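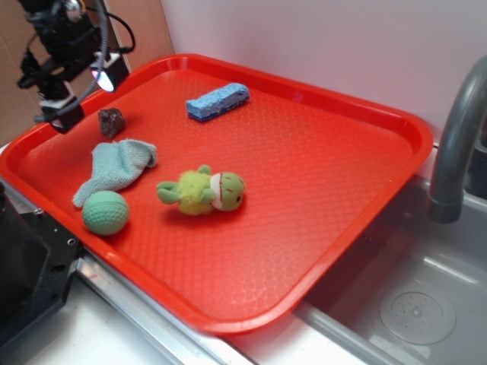 Households in the upper district of Bresden have been told to expect hard, cloudy water until the end of October, after the town's water utility switched part of its supply from the Stestard reservoir to two older wells near Rarnby.

The change affects 840 connections. According to a notice from the utility, the well water meets all limits for drinking and cooking and needs no boiling. It carries more dissolved calcium and magnesium than reservoir water, and residents should expect scale on faucets, kettles and sink basins within the first few weeks.

The switch allows crews to reline a section of the Stestard main laid in 1857. The cast-iron pipe has lost pressure at several joints, and an inspection in March found mineral buildup narrowing the bore along most of its length. The contractor, Hrnčiar, will clean the pipe mechanically and then pull a polymer liner through it in sections — a method that avoids opening the full length of the street.

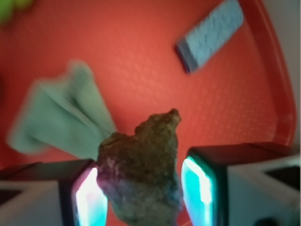

Work will proceed downhill from the reservoir gatehouse. Each section must be cleaned, dried, lined, cured and pressure-tested before the next is opened. The utility said the order of sections is fixed but the pace is not, as curing takes longer in cold or humid weather.

Cloudiness is expected mainly in the morning, when the well pumps restart after the overnight low. It is caused by fine air bubbles and should clear from the bottom of a glass upward. Water that stays cloudy, or that leaves grit in the glass, should be reported. Brown water is possible for a few hours after a valve is operated, and customers are advised to run the cold tap until it clears and to hold off on laundry in the meantime.

The utility recommends descaling kettles and coffee makers more often during the work and adjusting the hardness setting on dishwashers. Faucet screens can be unscrewed and soaked in white vinegar. Vinegar should not be used on marble or other limestone surfaces, and it must never be mixed with bleach.
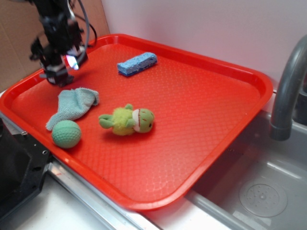 A pressure drop is also likely on the highest streets. The wells feed the network from the low side of town, and a temporary booster pump at Rarnby will make up part of the difference. Buildings with tankless water heaters may find that the units fail to ignite at low flow — opening the hot tap fully is usually enough to start them.

Bills will be calculated at the normal rate. The utility has set up a hardship credit for 247 customers registered with home medical equipment that requires softened water, and those customers will be contacted by mail. Others may apply at the Bresden office before the end of June.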